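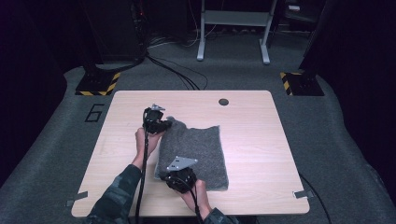 When is the best time to move mussels out of a creek bed ahead of construction?

Late summer into September, while the water is low and still warm enough that they can dig themselves back in at the new spot.

Search the archive Go
Home Lists Threads Authors Next in thread

Subject: Re: [creeks] mussels at the Prukine culvert

Quick answers, am between two things.

Liesbeth Desmet wrote:

> Has anyone heard if the county is still planning to pull the old
> culvert where Prukine Creek goes under Soliman Road? I walked it
> last week and there are live mussels right up to the apron on the
> downstream side. Mostly in the gravel on the left bank. I didn't
> pick any up. If they're going to bring an excavator in there
> somebody ought to move them first, but I don't know who's supposed
> to ask or whether we're allowed to do it ourselves. Also is it
> even a good idea? I've read that a lot of them die after they get
> moved.
>
> Liesbeth

Culvert is still on. Talked to the road office, they want to be in the water before the fall rains. No firm date, they said September, which could mean anything.

On who asks – the county has to, it's their permit. We can't just go in with buckets. Please don't, anyone, even to get a head start. Even handling the live ones without the state collecting permit can get you a fine, and empty shells count too in some cases. If you find shells take a picture and leave them there.

Is it a good idea. Mixed. The Nunham move is the one I know best, that was before the bridge work. Something like 3,000 animals if you believe the report, and when they went back 18 months later they could only find a part of them. Now that doesn't mean the rest died, mussels go down in the substrate and you can't see them and a flood had been through. But the report sort of treats missing as fine and I don't think it is fine. My own feeling is leave them alone if the contractor can stay off the gravel, move them if he can't. Under an excavator they're dead for sure.

Things that went wrong at Nunham, from memory:

They sat in coolers too long in the sun. Should be damp burlap, shade, out of the creek as short a time as possible.

Put them all in one pool. Too deep, soft bottom. The ones from gravel want gravel.

No one checked which fish were in the recieving reach. Larvae have to hitch onto a fish and for some species it's only one or two kinds of fish. Wrong fish, no young, and you wouldn't know for years becuase the adults just keep sitting there looking healthy.

For Prukine I'd look at the riffle above the Arnulura property line. Good cobble, shaded, and there were darters in it when we seined. It's upstream of the work so no silt coming down on them. Needs the landowner's OK for access, will call.

Liesbeth can you send me where you saw them, as near as you can, distance from the apron is enough. And how wide the patch is. I want to give the road office a sketch so they can see whether 5 yards of fencing would do it or not. If the patch is small they may just shift the access ramp to the other bank, that would be the cheap way out for everybody.

If it does come to a move we need 6 people with the state person, waders, and nobody who minds crawling. View buckets I have. Don't answer all to the list please, just me.

More after I hear back from the road office

> PS the water was very clear, if anyone wants to go look this would
> be the time. Park at the pull-off, not on the bridge.

Yes what she said about the parking.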